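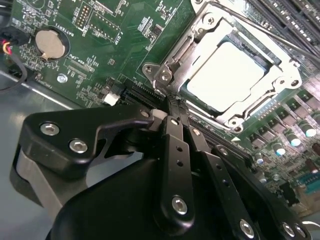
Old boards, second round: what to check before you say a computer is dead

Since February the repair table in Bisholm has received more old desktop computers than bicycles, and we did not expect this. Many of them come with a small paper on top where the owner wrote "dead" or "does not start, please recycle". I want to use my part of the newsletter to explain what I check on the motherboard before I agree with that paper.

The first thing is the battery. On most green boards from office computers you will find it quickly, a flat silver coin in a round black holder, and very often the word BATTERY1 or similar is printed next to it. When this battery is empty the computer forgets the date and the settings, and some models then stop at a black screen with a message, or they beep and wait. The owner thinks the machine is broken. A new battery costs less than a coffee. Please unplug the computer from the wall before you change it, and remember which side was up.

The second thing is the small writing on the board. People are afraid of it, but it is there to help. A label such as F_DISP or XDP_CPU will tell you nothing if you read it alone, but together with the model number of the board you can often find the manual and see what each group of pins is for. I keep a notebook with the labels I already looked up. It has 11 pages now and anybody may copy from it.

The third thing is the processor socket, and here I ask for patience. The metal frame around it is held with a hinge and a thin lever arm at the side. The lever goes down a little, then out, then up. It should never be forced. If you take the processor out, hold it only by the edges, and do not touch the inside of the socket with a finger or with a cloth. On many boards there are very thin contacts in it, and I have spent a full evening with a needle to put 4 of them straight again. I don't wish this evening to anybody.

Also look at the cables before you pull them. A plug with red, yellow and black wires usually has a small clip, and if you pull on the wires you can damage the plug or the board under it. Press the clip, hold the plug, and move it gently from one side to the other. The memory comes out easier, you only open the clips at the ends of the slot.

At the Urska store room we have now roughly 440 memory modules in boxes, sorted by type, and also a good number of power cables. If you need one for a repair, write the type on the list at the door and take it. We are short of coin batteries and of the small screws which hold the board to the case, so if you have a jar of them at home, we would be very happy.

Boards which we can't repair go to Skaleser with the next transport. Please remove the battery first and put it in the yellow box, they don't accept boards with the battery inside.

The table is open from four in the afternoon, in the room behind the Maldonado bakery. Bring the power cable too, many people forget it.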